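Section 4: Registering a school and its sponsored students

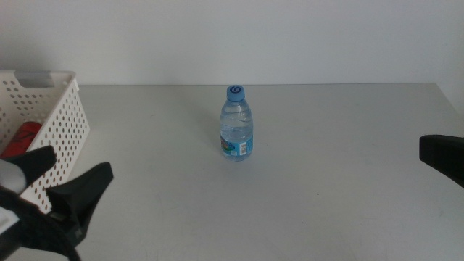
Complete Section 3 first. A school record cannot be created until the Ackroyd regional code for the district has been entered by the program office.

1. Log in to Sarkura with a coordinator account. Field staff accounts have read access only.

2. Select Schools, then New. Enter the school name as it is spelled on the district register. Do not translate it.

3. Set the enrolment month. For schools opening mid-year, choose July.

4. Open the Students tab and import the intake sheet. The file must be saved as CSV and must not exceed 3000 rows.

5. Check the rejected rows. Error 86 means the guardian field is blank. Correct the sheet and import it again – do not type the missing entries into the grid, as they are overwritten at the next sync.

6. Assign each student to a sponsorship stream: Uniform, Meals, Transport or Clinic. A student may belong to more than one.

7. Click Lock intake.

Note: Guardian consent forms are scanned separately through Jiludell. The consent column stays grey until the scan has been matched.

Caution: Locking cannot be reversed by a coordinator. To reopen an intake, send the school code to Adom Abubakari at the program office.

Sites still on the Demamton paper ledger should follow Appendix B – steps 4 and 5 do not apply to them.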